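Workshop Tips: Choosing and Setting Up a Gripper for Cloths and Towels

Guidance for bench users, Storus Workshop Service

These notes are intended for members who are trying out two-finger grippers on household fabrics at the Storus benches. They assume that the arm has already been mounted and that the user has completed the bench induction. They replace the single-page sheet issued in December, which dealt only with rigid items such as cups and tins.

Start with the cloth

Most difficulties reported to the bench desk concern the cloth and have little to do with the arm. A microfibre towel with a looped surface behaves very differently from a flat cotton tea towel, and a gripper that manages one well may drop the other repeatedly. Before comparing two grippers, set aside one cloth of each type and use the same cloths throughout. Do not wash them between the first gripper and the second. Fabric softener in particular leaves a coating on the loops and will spoil the comparison.

Cloths should be shaken out over the floor before use. Lint on the bench collects at the fingertips and reduces their hold, and it also finds its way into the finger joints. Wipe the bench with a barely damp cloth and let it dry fully before any trial.

Fingertip coverings

Bare plastic fingertips slide on most fabrics. Tape is the cheapest remedy and should be tried before any moulded pad is ordered. Use a cloth-backed or lightly textured tape, cut the strip square, and wind it on firmly without stretching it. Stretched tape creeps back within the hour and leaves a sticky margin which gathers fluff. Press the end down on the outer face of the finger, where the fabric will not lift it.

A strong colour is recommended. It allows the user to see at a glance where the covering ends and the bare finger begins, and it helps when reviewing camera footage afterwards. Both fingers should be covered to the same height. If one covering is replaced, replace the other at the same time.

Old adhesive may be removed with a little surgical spirit on a cotton bud. Do not scrape the fingers with a blade. The finish is easily scuffed, and a scuffed patch takes tape badly.
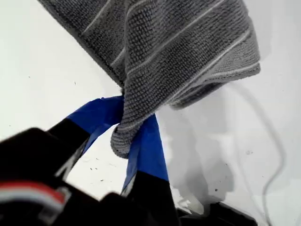

Bultness, 10 Jun 2020

The current round of trials compares the Borine two-finger gripper with the Baird, using striped grey microfibre towels and plain cotton cloths. Both grippers are fitted with blue tape on the fingers. The following points have been drawn from the bench log, which at the time of writing holds 1,591 entries for the Borine and 2,843 for the Baird. The totals differ owing to the late delivery of the Borine mounting plate, and users should compare the rates of success and not the raw counts.

Where to take hold

With a thick towel held up by its upper part, close the fingers on the lower portion and allow the fabric to gather between them. A gathered grip gives the fingers more to press on than a single layer does. A small knot of fabric hanging below the fingertips is acceptable and is generally a sign that the grip is deep enough. Where only the outermost loops have been caught, the towel will tend to creep out as soon as it is moved.

Folded hems need care. A rolled or doubled edge lying near the grip can be mistaken for a separate layer, both by the user and by any software that is looking for an edge. For a first trial, take hold away from the hem. Once results are steady, move to the hem and record those attempts under their own heading.

Thin cotton cloths call for the opposite approach. Take as little as the fingers will reliably hold, close slowly, and lift straight up for a short distance before moving sideways.

Closing force

Begin at the lowest setting and raise it one step at a time. The Borine controller holds its setting when switched off; the Baird returns to its default and must be set again at each start. Several users have lost a morning's results in this way. A card should be kept beside the controller with the setting written on it in pencil.

Twenty attempts at each setting are sufficient for a fair comparison. Record every attempt, including those spoiled by a snagged cable or a misplaced cloth — a spoiled attempt is to be marked as such and left in the log.

The bench surface

A white surface suits grey and dark cloths and gives the camera a clear outline. It also shows every crumb and speck, and small dark marks may be picked up as features by some tracking software. Wipe the surface between sets. If one side of the bench appears much brighter than the other on the monitor, turn the lamp towards the wall or draw the blind before changing the camera settings.

Shadows from the gripper and the cloth cannot be avoided altogether. Keep them soft by using a wide light placed high up. A hard shadow beneath a hanging towel is easily taken for part of the towel.

Cables

Thin cables lying across the bench are acceptable provided that they are slack and clear of the path of the cloth. Tape them down at two points where possible. A hanging corner will catch a loose cable sooner or later, and the pull is usually taken by the plug. Check both ends after any snag, even if the arm appears to have carried on as normal.

Camera position

A camera mounted close behind the fingers gives the best view of the fabric at the point of grip, at the cost of having the body of the gripper fill a good part of the picture. This is of little consequence when judging the hold. For folding work, where the whole cloth must be seen, a second camera at the side of the bench should be used as well. Set the focus on the fingertips and lock it. Automatic focus hunts when a textured cloth swings near the lens.

At the end of a session

Open the fingers fully, switch off at the controller and then at the wall. Brush lint from the joints with a dry paintbrush. Inspect the tape for lifted edges and renew it if necessary. Cloths are to be returned to the drawer unfolded, laid flat, with the label showing which set they belong to.

Completed log sheets go in the tray beside bench 2. Blank sheets and spare tape are kept in the drawer underneath.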